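Home | Courses | Student Work | Library | Contact

Keeping Old Desktops in Use: A Report on Computer Reuse in Inolmont

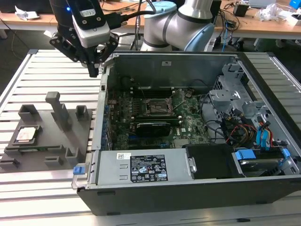
Most households in Inolmont have at least one computer they no longer turn on. Our group wanted to know why people keep them, and what would make them pass the machines along. We ran a paper and online survey in July and visited two businesses that take in used equipment, Howells and Skatell.

Survey

We got 264 replies. The questions covered the age of the oldest computer in the home, whether it still started, and why it hadn't been given away or recycled. People could tick more than one reason.

The most common answer was worry about personal files. Many people said they didn't know how to clear a hard drive and didn't trust a stranger to do it. The next was that the computer might be useful again one day. Cost came up less than we expected — drop-off is free at the Rosach depot, but a lot of people thought there was a fee.

Renters were more likely than homeowners to have got rid of a machine. We think moving house has something to do with it, but we didn't ask, so we can't say for sure.

Visits

Howells is a repair shop with a small used section at the back. Staff there told us they will take desktops up to 100 months old. Anything older is stripped for memory, drives and power supplies. They said laptops are harder to resell on account of worn batteries and cracked hinges.

Skatell sorts larger loads from offices and schools. Office desktops tend to arrive in batches of the same model, so one dead unit can supply parts for the others. Home computers come in one at a time and take longer to check. Skatell wipes every drive on site and gives the donor a printed record. Only a few people in our survey knew a service like that existed.

Problems with our method

We left paper forms at the library and the pool, so our sample leans toward people who use those places. Question 3 was badly worded. It asked if the computer "worked", and some people took that to mean it was fast enough to use. We left those replies out of the section on reasons.

Recommendations

The town should list the free drop-off on the garbage and recycling calendar. Drive wiping should be explained in the same spot, in plain language. We would also like to see a collection day at the end of the school year, when families are already clearing out desks and cupboards.

Submitted Aug 9, 2024

We use cookies to improve your visit. Accept | Manage settings

Contact us | Copyright Inolmont College | Back to top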